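The Long Table at Plusstead

By Shalini Gautam 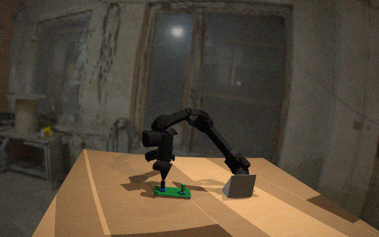 When I came to live in Plusstead, I did not know how people here eat bread. In the country of my childhood bread is made flat and quickly, it is eaten hot, and by the evening there is none. In Plusstead a loaf must live for several days, and everybody has an opinion about which day is the best. I learned this from Saulius Rimkutė, who bakes in an old building behind the railway line. He told me on my first visit that a baker needs a good oven, but before the oven he needs a table. It should be wide and it should be wood, he said, and the room around it can be as worn and unfinished as you like. I thought of my grandmother's kitchen, where the plaster was never completed in all her life, and I understood him at once.

Saulius starts work at 3 in the morning. I went to join him in February, when the street was so cold that the lock on his door would not turn and he had to warm the key in his hand. Inside he already had the dough from the evening before, resting under cloths. He makes mostly one bread, a dark rye which he calls Prurkitz, after the village where his mother's family had a mill. It is heavy and a little sour. The crust is almost black. On the first day it is too wet to cut properly, and he becomes annoyed with customers who try.

"They want it warm," he said. "Warm is for cake."

He did not learn this trade when he was young. For many years he repaired lifts, and he baked only for his neighbours at Christmas. Then his knees became bad, and the lift company offered him a desk. He sat at the desk for one winter. In the spring he rented the building, which had been empty a long time, and he bought a second-hand oven from a school that was closing its kitchen. The oven came with 274 small tins for buns, and he has never used them. They are still in the cellar, in boxes.

Now four people work with him. Yi-an Bang is the one who shapes the loaves, and she is very fast. Her hands go under the dough, turn it and pull it tight, and then it is in the basket before I have seen how it was done. She let me try. My loaf opened on one side in the oven and looked like a shoe. She sold it to a man at half price and told him that it was made by a journalist.

I asked her if she gets tired of making the same bread every day. She said that it is not the same bread. The flour changes when the mill changes its grain, and in August the dough rises so quickly that she must argue with it. In winter it sleeps. She keeps a notebook of these things, with small drawings, and she writes in it in two languages, depending on her mood.

Not everyone in the town was pleased in the beginning. There is an older bakery, Zaidi, on the market square, which has sold white loaves for 138 years. Justinas Hunt, who manages it now, told me that he was worried when Saulius opened, and also a little insulted. He went to buy a Prurkitz under a false name. "It was a stupid thing, you don't give a name to buy bread," he said. But he liked it, and he went back. Today the two bakeries share the delivery of their flour, and on some mornings they share a van also. Zaidi does not sell rye, and Saulius does not make white loaves — this was agreed over coffee, and it is written nowhere.

The bread goes now as far as Plultby, about 13 miles up the coast, where Fiachra Mac an tSaoi serves it in his small restaurant with smoked fish and pickled onions. He insists on loaves from the day before yesterday. He toasts the ends, breaks them into a soup of beetroot, and charges very little for it. I ate two bowls. When I asked for the recipe he gave me only half, and the other half, I think, is dill.

At home I keep my loaf in a cloth bag, cut side down, as Saulius showed me. I eat it with butter on the second day, with cheese on the third, and after that with my mother's lime pickle. Saulius does not approve of the pickle. He tasted it once, standing beside the oven with his eyes full of water, and asked if he might keep the jar.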